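Visit report: Mukulik sorting depot, November

Posted under Site visits

The depot at Mukulik handles mixed household returns for Onuoha. Ngozi Usman met us at the goods entrance at the start of the early shift. Floor area is 1,343 square meters on one level, with 29 sorting stations and a separate wash room.

Returns come in by cage. Each cage is weighed, tagged and tipped, and the contents are split into soft goods, rigid plastics and bottles. Bottles go to the wash room with their caps off. Soft goods are checked for zippers and then baled at 40 kg.

My interest was the bins. The older ones are plastic and crack at the corners in winter. Maj-Britt Kristiansen has been moving the depot over to open sheet metal with sloping sides, which lets small items slide down to the flat floor instead of sitting in the corners. 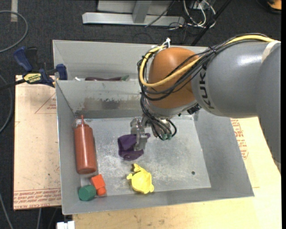
The metal floors scratch early on, and she does not count that as wear. Cleaning is a hose and a stiff brush at the end of each shift. Noise is the main complaint: rigid toys dropped into bare metal can be heard from the office. A rubber liner was tried on 2 bins and removed because cloth dragged on it.

Unit cost was not disclosed. Usman will send the bin drawings to Adebayo Tamuno.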